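3.2 Türschwellen und Bodenanschlüsse im bewohnten Altbau

Wer ein Haus plant, denkt bei der Haustür zunächst an das Türblatt, an die Farbe und vielleicht noch an das Schloss. 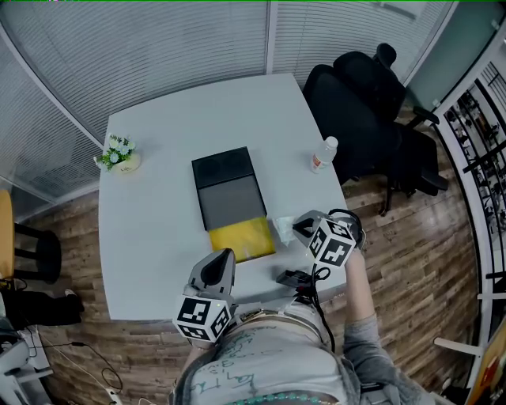
Abbildung 4: Arbeitsplatz mit weißem Tisch, Ansicht von oben.

Die Schwelle dagegen kommt in den Gesprächen, die wir mit den Bewohnerinnen und Bewohnern der Siedlung Kairys führen durften, meist erst dann zur Sprache, wenn es an den Füßen zieht oder der Rollator hängen bleibt. Dabei hat gerade dieses unscheinbare Bauteil recht viel zu leisten: Es soll Schlagregen abhalten, die Wärme im Flur lassen und sich trotzdem bequem überqueren lassen, auch mit vollen Einkaufstaschen.

In den älteren Häusern fanden wir Schwellen von nahezu 50 mm Höhe, im Anbau dagegen durchweg solche von 2 mm (vgl. Chege und Vanags, Abschnitt 2). Mayrhofer hat schon früh darauf hingewiesen, dass die niedrige Ausführung nur mit einer Entwässerungsrinne vor der Tür dauerhaft dicht bleibt, und unsere Begehungen im Juni haben uns darin sehr bestärkt. Wo die Rinne fehlte, war der Estrich hinter dem Profil häufig verfärbt, und mancher Teppich hatte schon bessere Tage gesehen.

Für den Umbau wurden die Profile Sirnum und Urik herangezogen. Beide ließen sich in einer lichten Öffnung von 90 cm ohne Stemmarbeiten einsetzen, wobei Urik etwas mehr Geduld beim Ausrichten verlangte. Die Erfahrungen mit der Magnetdichtung behandeln wir in Abschnitt 3.3.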